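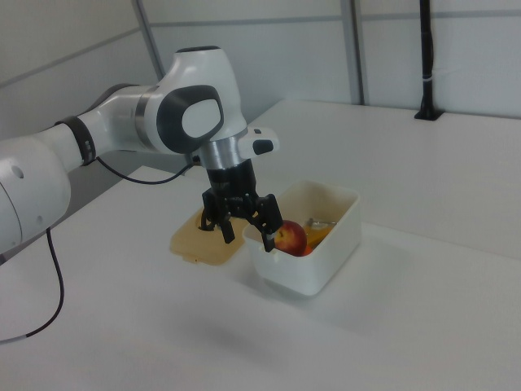

Haritico Lunch Box Set

A collection of pictures and short notes on packing and unpacking small food containers on a plain tabletop. The set is kept by Drita Angelovski and grew out of an earlier one called Zupan, which covered only cups and plates.

What is in it

4000 pictures and 600 written notes. Each note covers one packing round and lists the items in the order they were handled.

Items

Containers are small white plastic boxes with rounded corners. Lids are listed separately from containers, as a lid may lie on the table, lean on something or be in place. The tan wooden lid goes under "lid, wood" and keeps that name in every note.

Food is mostly fruit. Apples are one class whatever their color. Orange-yellow fruit is entered as "citrus" unless the note says which kind. Small orange fruit is entered as "small fruit, orange" – please do not merge it with citrus.

Utensils have one class for anything spoon-like. Forks are in the Amo folder and use a different list.

Layout

notes/ has one text file per round
pictures/ has the pictures, sorted by round
lists/ has the item names and the old Zupan names next to them

Known problems

Fruit at the back of a box is often partly hidden, and the notes were not always corrected for it. Two rounds from October use "tray" where "box" was meant. Items seen through the side of a box were labeled in version 2 but skipped before that.

Changes

Version 2 split lids from containers and dropped the Ovach names.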